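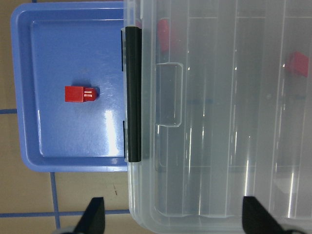
Crafts & Making > Beads and Jewelry > Storage and Workspace

I have fallen completely in love with seed beads this year and my setup has not kept up with me! I started in April with one little kit from Rademitz and now I own 204 tubes and bags, plus the odd findings and clasps that come along with any order. I bead in the kitchen in the evening, so everything has to come out and go away again before breakfast. At the moment the spares live in a big clear plastic container with a black latch, and I work over a light blue plastic tray with a raised rim and rounded corners. I love the rim. The floor of the tray is another story: it's glossy, the light bounces right off it in a bright white patch, and a size 11 bead skates across it the second I breathe. So my question has two halves. How do you sort a collection this size so you can find a color in under a minute, and what do you put down on a slick tray so the beads stay where you pour them? I mostly do peyote bracelets and I'm just starting on right angle weave (the addiction is real). Budget is small but not zero.

Posted by tilly_threads
22 people have this same problem

Ellow

Oh, welcome to the best hobby there is! I've been beading for 13 years and reorganized more times than I'd like to admit, so let me save you a few rounds.

Sort by size first and color second. I know it's tempting to make a rainbow, and it does look gorgeous, but the first thing you need to know about any bead is whether it will fit the pattern. If your 11s and 8s are mixed together by color you'll be squinting at labels all evening. I keep one box per size, and inside each box I go by color family, then by finish - matte at the front, shiny at the back. Mixed finishes of one color look nearly the same in the tube and wildly different in a bracelet. Ask me how I found that out (a birthday present, two thirds done, one stripe sparkling away in the middle of it).

Stand the tubes up if your box is deep enough. Put a round sticker on every cap with the color number and nothing else. Bags are harder. I pour mine into flip-top tubes the day they arrive, and I cut the label off the bag and roll it up inside the tube with the beads so I can always reorder the same lot.

For the tray, get a piece of that fuzzy blanket material they sell as bead mats and cut it to fit the flat part. A mat is a few dollars. Cut the paper template first, trim the corners round to match, and then cut the mat. Don't glue it down! You'll want to lift it out and funnel the leftovers back into the tube. Go for cream or pale gray if you can. I had a dark green one for ages and lost every dark bead I owned on it.

And for right angle weave, do your first few rows with size 8s. It's so much easier to see the little squares forming, and once it clicks you won't want to stop.

41 found this helpful

Karthikeyan Warrier

Seconding the mat, and adding a few things.

I went digital with my list and I can't recommend it enough. It's a plain spreadsheet with four columns: size, color number, finish, and which box. When I'm shopping I open it on my phone and check before I buy. The month I made it I discovered I owned three tubes of the same teal, and I was on my way to buying a fourth. You have more tubes than I do, so it will take a couple of evenings to type in, but put on some music and it's a nice job. Do one box at a time or you'll go mad.

If you find the glare tiring, move the lamp before you spend any money. Mine used to be overhead and everything shiny was a problem. Now it sits low and to the left (I'm right-handed, so my needle hand doesn't throw a shadow), and my eyes last a good hour longer. A mat will take care of the tray itself.

In a pinch a square of suede scrap works as well, fuzzy side up. I got mine from the offcuts bin at Ghaffari, the upholstery shop near me, and they let me have a whole bag for very little. Check that your needle doesn't catch in it. Some suede is fine and some isn't.

For things going away every night, I'd keep one project per small lidded box: the pattern, the thread, the needle stuck in a bit of felt, and only the colors that piece needs. Then the main collection stays put until you start something new. I have 29 of these boxes now, which tells you something about how many bracelets I finish, but when I do pick one up again it's all there waiting for me. Write the needle size on the pattern as well. I never used to and always regretted it.

Good luck with the right angle weave! Keep your tension a bit looser than you'd think for the first row.

17 found this helpful

Cultomus

muffin tin. one color per cup. been doing it for years and it's great, just dont let anyone bake with it. also a damp fingertip picks up strays off any surface

6 found this helpful

3 comments | 8 shares

Contact us | Copyright the site and its members | Back to top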